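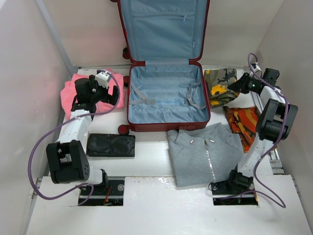 Zinash Habte kündigte ihren Abschied aus Nelenville zum ersten Mal im April an, beim Bäcker, während sie auf das Wechselgeld wartete. Die Verkäuferin wünschte ihr alles Gute und gab ihr zwanzig Cent zu wenig heraus. Zinash ließ es durchgehen. Wer fortgeht, dachte sie, muss großzügig sein.

Sie wollte nach Clallirari, wo es ein Meer gab und, soweit sie wusste, niemanden von der Firma Jernberg. Bei Jernberg hatte sie sechzehn Jahre lang Mahnungen verschickt, zuerst freundliche, dann weniger freundliche, und war dabei selbst immer pünktlich geblieben. Zum Abschied bekam sie einen Gutschein für das Café Jatoi. Das Café Jatoi lag in Nelenville.

»Dann musst du ihn eben vorher einlösen«, sagte Lovely Calimlim aus dem dritten Stock.

Das taten sie. Der Gutschein reichte für zwei Stück Mohntorte und einen Rest, und der Rest war das Problem. Man konnte ihn nicht auszahlen. Zinash ging also in der Woche darauf noch einmal hin und legte etwas eigenes Geld dazu, woraufhin man ihr eine Stempelkarte überreichte. Beim siebten Kaffee gab es einen umsonst.

Der Mai verging. Im Juni lud das halbe Haus zum Abschiedsessen ein, es gab Kartoffelsalat in allen Überzeugungen, und der Herr aus dem Erdgeschoss hielt eine Rede, in der er Zinash mehrfach mit ihrer Vormieterin verwechselte. Alle weinten ein wenig. Am nächsten Morgen traf man sich im Treppenhaus und wusste nicht, wohin mit den Augen.

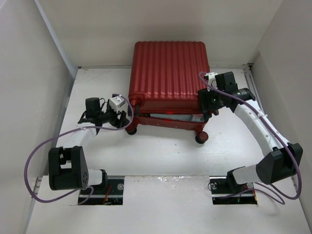 Rot, gerillt, auf schwarzen Rollen.

Im Juli begann man, sie zu meiden. Eine Frau, die sich verabschiedet hat und dann nach Waschmittel ansteht, bringt die Leute in Verlegenheit. Der Bäcker fragte: »Sind Sie schon zurück?« Zinash sagte ja, es sei herrlich gewesen, nur etwas windig. Er wollte wissen, wie der Fisch sei. Der Fisch sei ausgezeichnet. Zu Hause schlug sie nach, ob es in Clallirari überhaupt Fisch gab, und war erleichtert.

Danach ging es leichter. Sie erzählte von der Promenade, von einem Vermieter mit schlechten Zähnen und einer unglücklichen Liebe zum Akkordeon. Sie bekam im Jatoi zwei Kaffees spendiert, was die Stempelkarte durcheinanderbrachte.

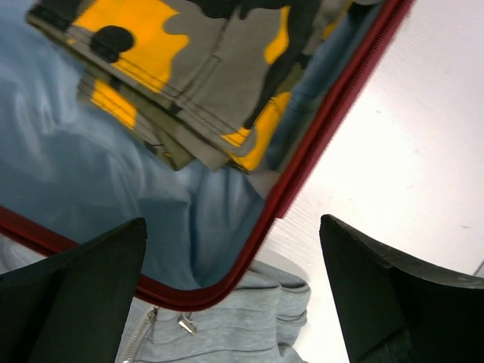
»Und wann fährst du nun wirklich?«, fragte Lovely im August, als ihr die Akkordeongeschichten über waren. Zinash sagte, am Packen liege es jedenfalls nicht, und klappte zum Beweis den Koffer auf. Auf dem blaugrauen Futter lag etwas in Tarnmuster, mit goldgelben Flecken darin. Lovely betrachtete es lange. »In welchem Wald«, fragte sie, »soll man dich damit übersehen?« Zinash erwiderte, am Meer trage man das so, sie müsse es ja wissen, sie sei dort gewesen.

Lovely setzte sich auf die Bettkante. Dann wollte sie wissen, ob der Vermieter noch ein zweites Zimmer habe.

»Mit Balkon«, sagte Zinash. »Aber er übt abends.«

Am Freitag lösten sie den Freikaffee ein. Man gab ihnen eine neue Karte mit.

Kommentare (3)

mohnkatze: Kartoffelsalat in allen Überzeugungen, genau so ist das bei uns im Haus auch. Mit Gurke, falls jemand fragt.

H. aus W.: Fährt sie denn jetzt oder nicht?? Ich lese so etwas ungern ohne Schluss.

tintenfleck: Stempelkarten sind Fußfesseln. Gern gelesen, den Vermieter hätte ich gern kennengelernt.

Kontakt | Impressum | © September 2019, alle Rechte bei der Autorin | Nach oben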